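From my sewing table: the great mending month

Well, I did it. I spent all of November buying no clothes and fixing the ones I already had, and I'm here to report that my closet looks better than it has in years and my fingertips look terrible.

Some of you will remember how this started. I was complaining in the last newsletter about a gray cardigan that had given up at both elbows, and Fadwa Hamdy wrote back with a very firm email telling me to stop whining and learn to darn. She even mailed me a darning mushroom! I'd never held one before. You stretch the hole over the top and weave back and forth until you have a tiny patch of new cloth, and the first one I made looked like a waffle that had been sat on. The second elbow came out fine, so now I wear the cardigan with my left arm tucked behind me.
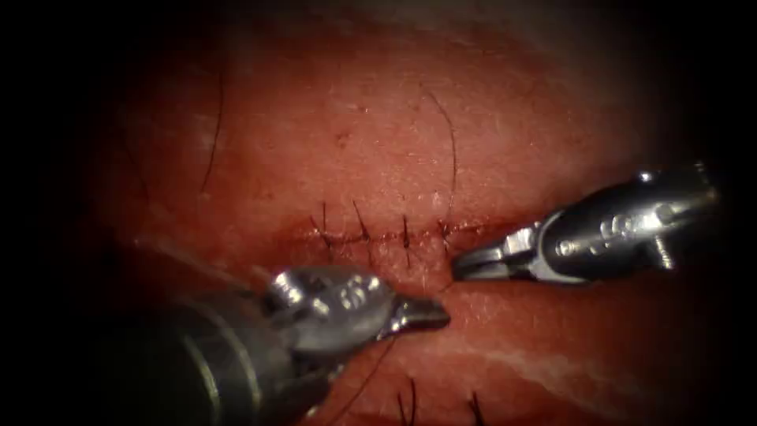 My other big project was the tear in my old canvas work jacket, the one I caught on the gate at the Grestier garden center two springs ago. It's a long straight rip, and I had been keeping it shut with safety pins like a teenager. I wanted to run one continuous thread down the whole thing and be done before dinner, but Fadwa said no, do single stitches, each one knotted by itself, so that if one goes the rest hang on. Four separate stitches along a closed seam, evenly spaced, with those little dark tails poking up above the seam, is pretty much the look I was after, except my jacket needed a lot more than four and my spacing wandered all over the place. I left my tails long too. I like them. My husband says they look like eyelashes.

Thread matters more than I thought. I'd been using whatever was in the cookie tin, most of which came from my grandmother and snaps if you look at it. Sohail Abbasi at the Stotura fabric shop sold me a spool of heavy waxed cotton and then talked me out of three other things I had in my basket (how does that man stay in business?). He also told me to cut shorter lengths. I always cut a piece as long as my whole wingspan so I won't have to rethread, and then I spend the evening picking out knots. Elbow length, he says, and no longer.
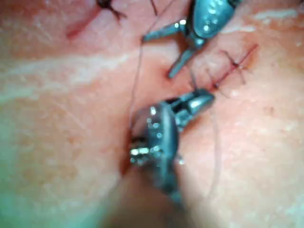
He was right about the needles as well. Mine were all dull. I bought a fresh pack of five and it was like getting new glasses, they just slid through the canvas, and I went a bit wild and fixed two pillowcases and a tote bag nobody had asked me to fix. I also found out that a thimble goes on the middle finger. I've been putting it on my pointer since I was nine.

What didn't work: jeans. I spent 90 minutes on the inner thigh of my favorite pair and they split again right beside the mend the first time I crouched down to get a pan out. The cloth around the hole was too thin to hold anything. Next time I'll put a patch behind it that goes well past the worn part, and if that fails they're becoming potholders.

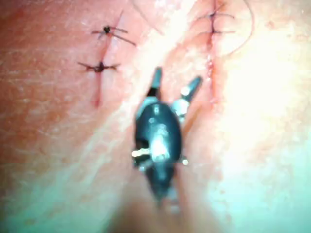

Open jaws between two incisions.

A few of you asked about getting together to mend, and yes, please, let's! The back room at the Ekanayake tea house is ours from six in the evening, they've got good lamps, and the cardamom buns are reason enough to come. Bring one thing with a hole in it and some scissors that cut. I'll bring the mushroom and the waxed thread, and Fadwa is going to show us how to sew on a coat button so it stays on.

If you've got a mending disaster of your own, send it to me. I'd love to run a few next time, and mine can't be the only jeans.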